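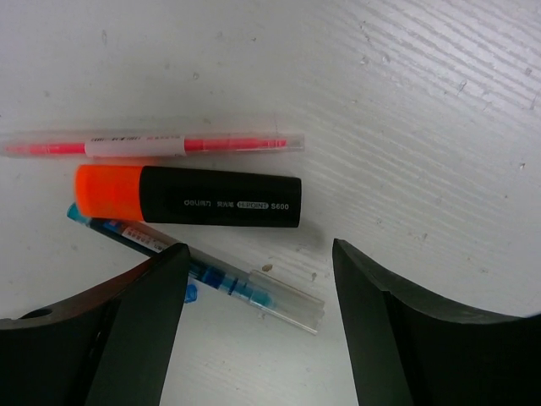

Day three with the Trisus pick-and-sort kit from Palto. The sales page says "clears any desk." My desk is the test. 1/

Price is $3396 before shipping. For that you get the arm, the two-finger gripper, the wrist camera and six months of support. The spare fingers are extra. 2/

Pens are a fair thing to ask of it. Their own demo video does pens. But every pen in the video sits alone on a plain mat, a hand's width from the next one. Mine pile up. A gel pen half under a highlighter is a normal afternoon here. 3/

I asked support which pen it goes for first when they overlap. Rhiannon Gittins wrote back quickly and was polite about it – "the model chooses the best grasp." OK, but best by what measure? Still waiting on that one. 4/

Clear plastic is my other question. Half of what I own has a see-through barrel or comes in a tube. The spec sheet says "transparent objects supported" and gives no success rate. Supported how often? 5/

Adalberto Vieira asked if I'd buy it for the shop. Not at this price, not yet. Palto says an update is coming in October. I'll run the same pens again then – same table, same mess – and post the misses too. 6/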